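Sidewalk Manners: Who Steps Aside?

Ayman Matar and Kanako Hattori
Final report, 2021-12-16

Our question was simple enough to be embarrassing. When two people walk straight at each other, who moves? We spent much of November outside the Komwood library finding out, in coats that were not up to it.

We logged 237 meetings between walkers. People on phones stepped aside in only 28 of them, which will surprise no one who has ever carried groceries. Pairs almost never split up – they slow down and hope. 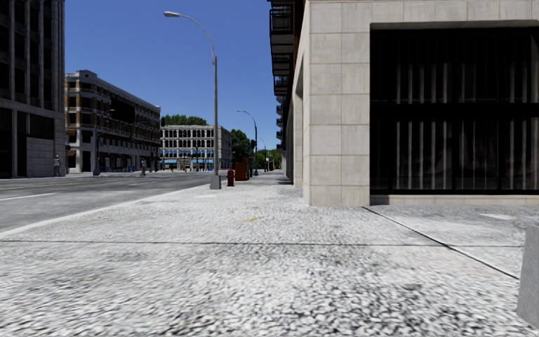
Figure 1. Wide sidewalk beside a stone-clad building (computer rendering).

Width matters more than manners. On the narrow stretch of Bunness Street, walkers began to drift sideways early. On the broad plaza they waited until the last moment, then did the little dance everyone hates.

Our main weakness is that there were 2 of us and we disagreed on what counts as a step. Kanako was strict. Ayman counted a lean. We kept the strict numbers and dropped the leans, over his written objection (see Appendix B).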